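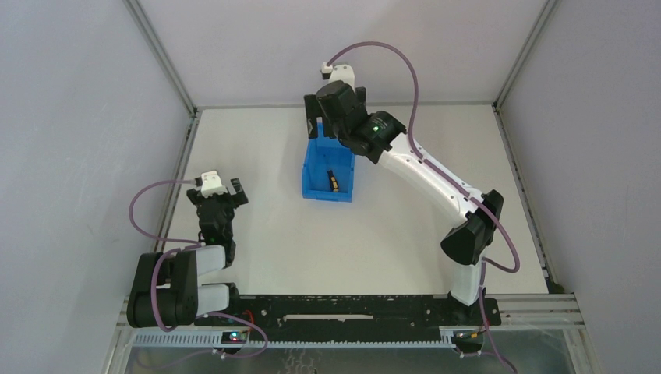 The week the right arm kept quitting

So the Trolham cell is back up, and I can finally write about the fault that ate most of my evenings since September. If you've been following along, you know I've got two arms sharing one rail, and for months they behaved beautifully. Then the right one started dropping out halfway through a pick. Gripper just goes dead, arm stops where it is, error code 4 on the screen, and me standing there with a cold coffee.

First I blamed the firmware (I always blame the firmware). I rolled it back 2 versions and got a whole evening of clean picks out of the blue bin, so of course I told everyone it was fixed. Next morning, dead again!

Then I blamed the power supply. Swapped it for the spare Drunell unit, no change at all. I'll be keeping the old one, it's perfectly fine.

What finally gave it away was the log. I had more than 4,000 cycles in there, and when I sorted the dropouts by position nearly all of them came when the arm was stretched out to the left. Long reach, far from its base. And what gets pulled on a long reach? The purple cable, the one that comes off the top of the gripper and loops down past the elbow. I jogged the arm over to the bin by hand, wiggled the cable right by the connector, and boom — code 4.

I'd tied it too short. That's on me. Every long reach was tugging on the plug, and one of the wires inside had broken under the insulation where you'd never spot it.

The new cable came from Prestport and I left a much bigger loop in it this time. It looks a bit goofy swinging around out there, but it has run for 8 days without a single dropout.

One thing still bugs me, and it's the safety side. When the gripper lost its signal it let go of whatever it was holding. A little part falling back in a bin is no big deal, but I don't want that with anything heavy. Next job is getting it to hold its grip on a fault — I've started on the settings and will post them once I trust them.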